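Slide 1 - hello and thank you

Good evening, everybody, and thank you for coming out on a Wednesday. Thank Ulises by name for letting me fill up half the shared bench since November. Say what the talk is: one home-built arm called Muvow, two fingers, and a lot of evenings.

Slide 2 - why cloth

People ask why I didn't start with blocks. Well, I did, and blocks were lovely, and I got a bit smug about them. Then Esther Muriithi said her arm at home would be no use to her until it could pick up a blanket, and that stuck with me. Cloth sags, it folds over on itself, and it never sits the same way twice. (Pause here, somebody always laughs about their own laundry.) 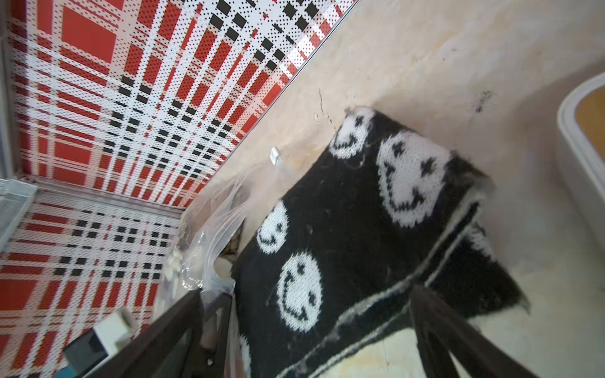
So the trick, or the closest thing I have to one, is to go for a fold. A fold gives the fingers something with a bit of thickness to close on. With a flat stretch of knit they mostly skate over the top - I spent weeks on that, and I'm happy to share the sad notebook with anyone who wants it.

Slide 3 - numbers, quickly

Don't read these out one by one! Two rounds of practice grabs, 500 in the first and 700 in the second. The second round went better after I slowed the closing speed right down. Mention that the busy patterns confused my fold finder at first, and that more varied practice pictures helped.

Slide 4 - what's next

Softer fingertips, then towels. Ask if anyone has spare silicone. Leave time for questions, and remember to repeat each one for the folks at the back.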